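Is there a machine yet that will clear up after dinner?
Asked in Home Help > Kitchen and Cleaning

HollyhockPorch

Hello everyone, and thank you in advance for reading, as I do tend to go on. My husband and I are both in our seventies and we have a big old kitchen that we love and that has started to wear us out. Cooking is still a pleasure. The part afterward is what does us in – gathering up the bowls, picking out the used foil and the paper, scraping, stacking, wiping. My hands are stiff by evening and I drop things.

Our son keeps telling us that robots are right around the corner and we ought to wait before we redo the kitchen, in case we need to leave room for one. He says they have them in factories already, so how hard can a few dishes be? We have $500 put aside for something helpful this year, and more later on if it was really worth it. We had a robot vacuum for a while and liked it fine until it ate the fringe off the hall rug.

So my question is whether there's anything an ordinary household can buy that will pick things up off a table and put them where they go. And if there isn't, how long would you guess? I would rather hear it straight. We are in Ernmont, if it matters, so not near any big city where somebody could come and demonstrate one.

Posted in February, viewed 338 times

BenchAndBroom

I'll try to give you a proper answer, because my own mother asked me nearly the same thing over the holidays and I made a mess of explaining it. I spent most of my working life at Bremach, where we built small pumps, and I was there when the first arms went in on the line. Later I did part-time work for Codent, setting up benches where people try arms out on everyday jobs. So I've seen a fair amount of this from the side of the fellow who has to move the table over a few inches and start again.

Your son is right that factories have had robots for a long time. What he may not have seen is how much work goes into making the factory easy for them. At Bremach every pump housing came down the line facing the same way, in a tray cut to fit it, under the same lights. If a housing was turned a little in its tray, the arm would stop and a bell would ring and one of us would walk over and turn it back. We used to joke that we were the ones working for the arm. It did very well at that job, mind you, and it never complained of a sore back, but you couldn't have handed it a dishcloth.

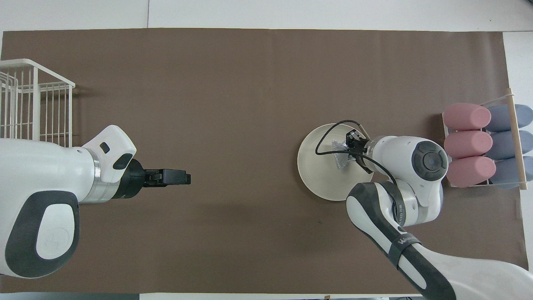 Clearing a table is a different sort of job, because nothing on it is the same shape two nights in a row. A cup stays a cup, and a machine can learn where to hold one. The trouble comes with the soft and crumpled things. A wad of silver foil sitting in a white bowl, like the one the gripper has hold of there, has no handle and no proper side to it, and every wad is different from the last. Squeeze it and it changes shape again. The bowl has a rim that gets in the way of the arm, and if you push down on one side of a light bowl it may well tip. You and I do all that without thinking, with fingers that can feel what they've got. A gripper with two flat fingers has a good deal less to go on. Now add gravy.

That said, I don't want to sound gloomy, because arms are being taught these jobs now and ten years ago I would have laughed at the idea. Picking up trash, moving a bowl, folding a towel, putting cans on a shelf – I've watched all of those done at a bench, some of them quite nicely. The trick is doing it in your kitchen, at your table, with the lamp on and the cat walking through. I once watched an arm go through 200 tries at lifting a napkin out of a dish. It was getting the hang of it by the end, and then somebody brought in a different kind of napkin and we were nearly back where we started.

As for your $500, I don't know of anything at that price that will clear a table, and I would be very careful of anybody who says they have one. You can find little toy arms for that sort of money. They're great fun for a grandchild and no help at all with a casserole dish. As for how long, my guess is a good many years before it's something I'd want near my mother's plates, and I've been wrong before in both directions.

If it were me, I would go ahead with the kitchen and plan it for the two of you. Put the trash bin where you can reach it from the table. Get a rolling cart with a lip around the edge, so that you load it once and push it to the sink instead of making 4 trips with your hands full. A dishwasher raised up off the floor is a wonderful thing for stiff backs, and it's the best kitchen robot anybody has made so far in my opinion. Wide aisles will suit a cart today and won't hurt anything that might roll in later.

tinroof_again

dont wait. my brother in law has been waiting on the robot lawn mower to get good since forever and his grass is up to his knees. buy the cart

MarmaladeShelf

I agree with most of what BenchAndBroom wrote, though I'd put in a kind word for robot vacuums. We have had two, and if you tuck the fringe under and tape it down they do a lovely job on crumbs under the table, which at least saves the bending. Ours runs at nine in the evening while we watch television.

I also wanted to mention lightweight dishes, since you said you drop things. We changed over to the Van Dusen melamine ones and I was sad about it for a week or so – I do like the ring of a real plate – but they weigh next to nothing and they've bounced more than once. We kept the good china for when the family comes, and then the family washes up! I line the roasting pans with parchment now too, and lift the whole thing out by the corners when it has cooled. Could you ask an occupational therapist about your hands? Mine showed me a jar opener and a way of carrying pans with both forearms, and I still use them every day.

HollyhockPorch

Thank you all so much, I read these out loud at breakfast. We're going to look at carts on Saturday's errands list, so to speak, whenever we get to it, and I've sent the long answer to our son. BenchAndBroom, how high up off the floor was the dishwasher you had in mind? My husband is tall and I am not.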